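I went in for the doughnuts. A neighbor of mine had heard that the open day at Rekwood came with free ones, and I live close enough to walk, so on a warm June morning I put on decent shoes and joined a line of people outside what used to be a furniture showroom. It still has the big front windows. Inside, where the sofas would have been, there were robots.

Well, parts of robots, mostly. If you're hoping for a walking, talking butler you should know that a working robotics shop looks a lot like a bike shop, with more laptops and much better coffee. There were arms bolted to carts, bins of screws, a whiteboard with a grocery list on it, and a kid of maybe nine explaining torque to his grandmother with total confidence.

My guide was Funmilayo Onyeka, who runs the testing floor and talks fast, with her hands going the whole time (I kept looking at her hands all day, which will make sense in a minute). She split us into groups of 20 and gave us one rule, "Ask before you shake anything."

First stop was Lawal, an arm that sorts parcels. It's the money-maker, she told us, and it's pretty dull to watch once you've seen it do its thing a few times. Pick, turn, drop. Pick, turn, drop. I timed it on my phone and it got through a rack in 274 seconds, and then a man next to me asked if it ever got bored, and Funmilayo said no, but she did.

The one everybody had come for was in the back room. It's called Sadari, and it's a hand. Four fingers and a thumb, all black, on the end of an arm, and the job they've set it is picking up whatever you put in front of it. That sounds like nothing! I picked up a doughnut that morning without a thought in my head. But Amarachi Anozie, the engineer who's spent most of her working life on that thumb, made us all try lifting a water bottle with our thumbs tucked in, and there was a lot of dropping and a lot of laughing, and I got my sleeve soaked.

"Fingers are easy," she said. "I mean, they're not. But they only have to curl. The thumb has to have opinions."

She'd brought out a tub of test objects, 60 of them, all numbered with bits of tape on the lid of the tub so the things themselves stay plain. A rubber duck, a lightbulb, a hairbrush, a roll of socks. The visitors got to choose. We were merciless. The grandmother offered up her reading glasses, and I have never seen a room go so quiet. Sadari closed on them so slowly that I wanted to look away, and then it had them, and then it gave them back. Big cheer.

It missed plenty, too. The hairbrush beat it over and over, and a tennis ball rolled off under a cabinet and had to be fished out with a yardstick. I liked that they didn't hide any of it. Amarachi keeps a running tally of failed grasps on a sticky note by the monitor, and it stood at 639 when we walked in. She changed it in pen each time, without any fuss, while she went on talking.

The part I keep telling people about is the view. There's a little camera at the wrist, looking up past the palm, and they put its picture on a screen so the crowd could follow along. You'd think it would be like looking at your own hand, but it's much closer in, as if you'd rested your chin on your wrist. Whatever it's dealing with gets enormous and fuzzy, and the thumb looms up like a tree.

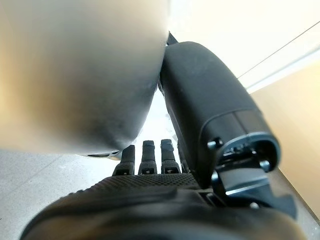 **Dexterous Hands Team, Rekwood**

I asked about the palm, which has a pad covered in tiny raised dots, a bit like the stuff on the bottom of a kid's slipper socks. Amarachi lit up. They'd gone through a whole string of smooth ones first, she said, and things kept sliding off toward the wrist. The dots came from a sample sheet sent over by a supplier called Lererora, and she'd almost thrown it out with the packaging.

Then she showed me the joint down at the base of the thumb, where the black casing opens up and you can see the screws and brackets inside. I asked why they don't cover it. "I'd just have to take the cover off again," she said, and held up a screwdriver she'd had in her back pocket the entire time.

Near the end they let us drive. You put on a glove, you move your fingers, the hand moves its fingers. There's a tiny delay, and your brain hates it for a minute and then stops caring. I got hold of the rolled-up socks on my second try and held them up over my head — well, over its head — and the nine-year-old told me my grip was "okay."

I stayed until they started stacking chairs. Funmilayo walked me out past Lawal, which was still going, pick, turn, drop, and told me they're hoping to do another open day once the hairbrush is sorted out. The doughnuts were gone by then, so I bought one on the way home and ate it with my left hand, paying attention to my thumb.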